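About Us

Jalstead House. Nonprofit, small, been going since 2009 in one form or another. We help people who've lost housing, or are about to, get into a place and stay in it.

What we do

Rent help, mostly. One-time payments for back rent or a deposit, up to $900 per household. We pay the landlord directly, never the tenant, so please don't ask, the answer's the same every time.

Drop-in at the Griso Street office. Mail pickup, phone charging, showers, help with ID and birth certificates. No appointment. Bring whatever papers you have, even if its just one.

Overnight beds: 10, families only. Call first. Single adults get referred out, we keep a current list at the front desk and will make the call with you.

Last year some 700 households came through one program or another. Most for deposits. Rents went up again and the deposits went with them.

Who runs it

Two full-time case managers, a part-time bookkeeper, a night crew. Board meets every other month, minutes are at the desk if you want to read them. The old Kang Family Fund merged with us in August and there programs are ours now, same phone number, same forms for the time being.

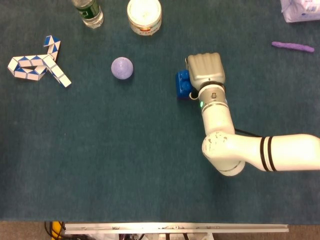 Money comes from individual donors, a few churches, and the county contract. The contract covers beds only. It does not cover rent help, so when donations run low the rent fund closes until the next month. Check the recording before you drive over.

Gradura is our program for tenants in their first year after a shelter stay. Monthly check-in, budgeting help if wanted, somebody to call when a lease letter makes no sense. You stay in it 2 years max.

Donating

Checks or online. Twin sheets, towels, diapers in size 4 and up. No furniture please, no storage for it. Drop off at the side door, mornings only.

Page updated 22 May 2019. Office hours are on the Contact page.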